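Review: the Rolo hand-guiding and remote kit, after one season of teaching kitchen tasks

I bought the Rolo kit in October, with my own money, and I have used it nearly every week after that. I write this review because before buying I looked for one and found only the seller's page. English is my second language, so please forgive me if some sentence is a little stiff.

First, what you get. Rolo is made by a small company called Storkico. It is not a robot. It is a set for teaching a robot you already own: two handles that you hold in the air and move, two clip-on grips for pushing the real arm by hand, a foot pedal, a small box with the cables, and the software. I paid 3,489 dollars with shipping. The arms themselves, the table and everything on it were here before.

My work is household tasks. Plates into a rack, cups onto a hook, toast oven doors, this kind of thing. For each task I need many good demonstrations, usually 200, and they have to be similar enough to each other that the training does not become confused. So I care about two questions. How tired is my arm after one hour? And how many recordings do I have to throw away?

Setting up

The paper manual says it takes one afternoon. For me it took a Saturday and the next evening. Pairing the handles was quick. The slow part was the calibration, where you touch the gripper to a few marked points and press the pedal each time. If you press too early, the program accepts the point and says nothing, and later everything is shifted by the width of a finger. I did the whole calibration three times before I understood this. Wait until the handle stops shaking in your hand, then press.

The pedal cable is too short. I work standing, a little to the side, and I had to buy an extension from another shop.

Teaching by hand

With the clip-on grips you hold the arm near the wrist and move it as you like, while the software keeps the arm light. This is the mode I expected to love. It is good for big, simple movements, for example bringing the arm over the table and down to a mug. You feel directly where the elbow wants to go and you learn quickly which positions are not comfortable for the robot.

For small work it is less good. My own hands come between the gripper and the object, and I lean forward to see, and then I push the arm without wanting it. Also, my sleeves and fingers are in the recordings. If you train with camera images you will have to think about that, because the robot will later work without your hands in the view. I now use this mode only to try out a new task before I record it.

Teaching by remote control

This is the reason to buy the kit. You hold a handle in each hand, the arms follow, and the trigger closes the gripper. The delay is small enough that after two days I stopped noticing it. You can change the scale, so that a big movement of your hand becomes a small movement of the arm, and for dishes I leave this on all the time.
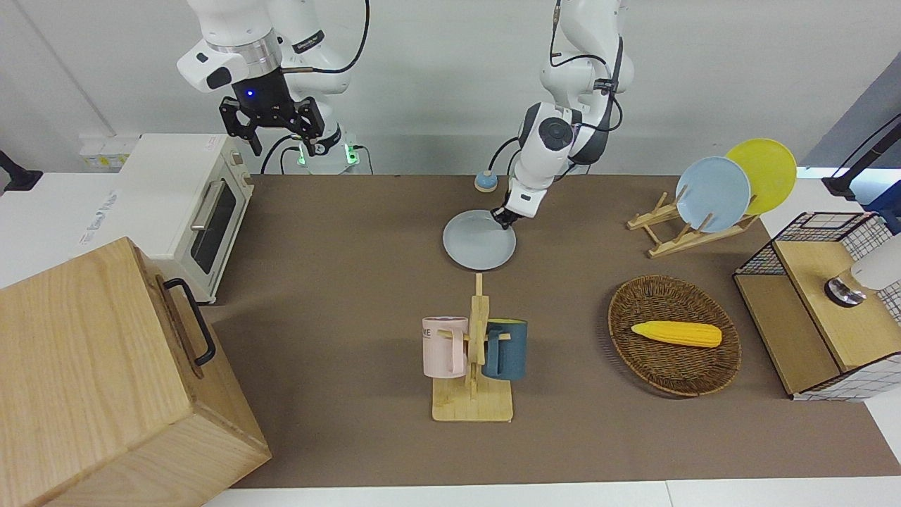
Plates were the hardest task for me. A plate lying flat gives the fingers nearly nothing to hold. You have to come in low at the rim, and if you come too low the finger presses into the table and the arm stops with an error. The Rolo handle gives a soft vibration when the force becomes high, and I learned to stop at the first vibration and go up a very little. Without this signal I believe I would have given up on plates. It could be stronger, though. With the radio on and a long session behind me, I miss it sometimes.

Mugs on a mug tree are easier, but the turning of the wrist is a problem. My wrist does not turn as far as the robot's, so in the middle of the movement I must hold the clutch button, turn my hand back, release, and continue. The button sits under the little finger. Mine is weak, and after an hour it hurts. I hope that the next version puts the button under the thumb, where there is now only a logo.

Soft or light things are a matter of patience. The trigger has a long travel and you can close the fingers slowly, which I like very much. I have also used a cheaper handle set, the Aksoy, and there the gripper was either open or shut, with little between.

The software

It is plain and it works. Each recording gets a number, you mark it good or bad with the pedal (one press or two), and you can add a short note. The files are easy to read in other programs. I have more than 2,000 recordings now and the list has become slow to open; I split it by task, and this helps.

Two complaints. There is no undo for the pedal, so if you press once when you wanted twice, a bad recording stays among the good ones until you find it by hand. And the cutting tool removes only whole seconds. I often wait a little at the start — thinking, or moving my feet — and I would like to cut this exactly.

An update came during the winter which changed the default scale without telling. My movements were suddenly too large, and I knocked a plate to the floor before I looked in the settings. Write down your values before you update.

Service

One handle stopped charging after some months. I wrote to Storkico and got an answer the next morning, and a new handle came within the week. They asked for the old one back but paid for the postage. The seller I used, Rerilia, was less helpful and only sent me the link to the manual.

Should you buy it?

If you record a few demonstrations per month, I think the Aksoy is enough, and you will keep a good part of your money. If you record every day, and especially if you use both arms, the Rolo is worth the price for the slow trigger and the vibration alone. Of my plate recordings I used to throw away nearly half. Now it is perhaps one in eight, and most of those are my own fault, when I am hungry or in a hurry.

I give it four stars of five. The missing star is for the clutch button and the short cable. I will add a note here if the second handle has the same charging problem as the first.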